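Visit report: Drorkeo open day, Skemley, 18/06/2026
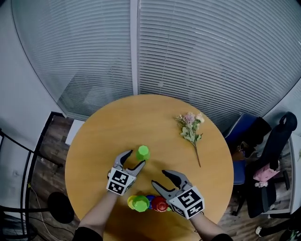 I went mostly for the software side. Drorkeo writes the tracking and policy training tools that two of our integrators have been asking about, and the open day was a chance to see them run outside a sales video. Registration was at the Skemley office, second floor, and they split us into groups of 12.

The first stop was data collection. Operators work with hand-held grippers, and each gripper carries a marker block printed with black and white patterns. The software finds the patterns in the video, works out the position and tilt of each gripper, and writes that out as a trajectory. The task set was tabletop work with coloured plastic cups. Our guide said cups are good for catching errors in the grasp labels, as a few millimetres decides whether a finger goes inside the rim or outside it.

I asked what happens when a hand or a cup blocks the markers. Short gaps are filled from a motion model. Longer ones are flagged, and the clip goes to a reviewer. The tracker runs at 30 frames per second, which seemed low to me, but they don't record fast motions at this site.

The second stop was the review tool, called Reda. It is a timeline with the video on top and the two gripper tracks underneath, coloured by confidence. You can trim a clip, mark the grasp and release points, and reject it with a reason code. It was a bit slow to load on the demo machine. Search was good. They pulled up every rejected clip with a lost left track in a few seconds, out of a set of 2,000.

Planning was the weakest part of the day. Gavrilă, their motion planner, takes the output of the learned policy and checks it against joint limits and collisions before anything goes to the arm. We only saw it in simulation. When the policy asked for a reach the arm couldn't make, the planner stopped and logged it. There is no fallback behaviour yet. A new release was due in February and has slipped.

Licensing is per seat for the review tool and per site for the tracker. No prices were given on the day.

Parking is on the street and fills up early. Lunch was sandwiches. I have asked for a trial licence and the file format documentation, and will try the export on our own recordings first.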